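The Night Shift at Station 30
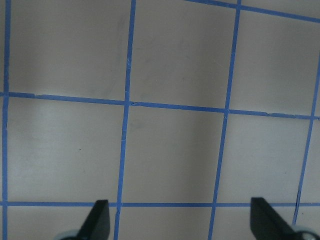 Blue tape, open fingers and a whole lot of nothing to pick up.

So the thing you have to know about the arm is that it was never mean. People hear "safety incident" and they picture something out of a movie, sparks and screaming, and I've had to disappoint a lot of folks at a lot of cookouts. It was a slow, polite, gray and black arm that put small parts into squares for nine hours a night, and I was the person who sat next to it with a thermos.

This was at Steken, the building out past the rail yard, back when we had the Dokeck contract. Dokeck made valve caps. The arm picked up a cap, carried it over to the table and set it down in whichever taped square the software told it to, and then I came along with my tray and my little flashlight and checked the caps for burrs. I laid that tape myself, by the way! The first week they had me do it with a yardstick, and you could tell which lines I did before coffee.

It was an April night when it went wrong. Rain on the roof, the radio stuck on that one station, me thinking hard about a sandwich. I had the wrist camera up on my monitor like always, and I noticed the arm had stopped over the grid with its fingers wide open. No cap. It just hung there. I figured the feeder had jammed (it jammed constantly), so I went and looked, and the feeder was fine. Full, even.

When I got back the screen said error 918.

Now, there was a binder. The binder went up to error 200. I flipped all the way to the back twice, like the other seven hundred were going to be hiding in the pocket with the warranty card. Then I called the Jellel help line, because Jellel wrote the software, and a recording told me my call was important and played me a flute.

I want to be straight about the next part. The rule was that you hit the red button before you put any piece of yourself past the yellow line. I had taken the class. I had signed the sheet. And I stood there with the phone on my shoulder and saw a curl of tape lifting up where two strips crossed, and I thought, well, that's the trouble, the camera's looking at that little bump and it can't find its square. And I leaned right over the line and put my thumb on it.

The arm moved.

It didn't move fast. It came down and sideways at the same pace it always did, the one I'd watched so many nights I could have hummed it, and it closed its fingers on my sleeve, just above the wrist bone. Then it lifted. I went up on my toes like a kid getting hauled out of a puddle! It carried my arm across two squares, set it down very gently, let go, and went back to wait for the next one.

I had a bruise the size of a quarter and a hole in a good flannel shirt. That's all. I hit the button then, of course, and I hit it about as hard as a person can hit a button, and I sat on the floor with the flute still going.

They shut the station down for 48 hours. A very tired man drove in from the Villanueva plant, where they had the same model, and he walked around it with a laptop and asked me the same question four different ways. What he found was that the arm had lost its place on the grid, stopped like it was supposed to, and then cleared its own error the second it saw something it could call a part. The something was me. An update had switched that on. It was supposed to wait for a person to press reset.

They put up a light curtain after that, and a new binder showed up, a fat one, and I got written up for the line, which was fair. I laid fresh tape, too. Took me most of a shift.

I worked next to that arm until the Dokeck job ended, and I never leaned over again. But some nights, when it stopped between caps with its fingers open, I'd pull my sleeves down over my hands and wait until it found something else to hold.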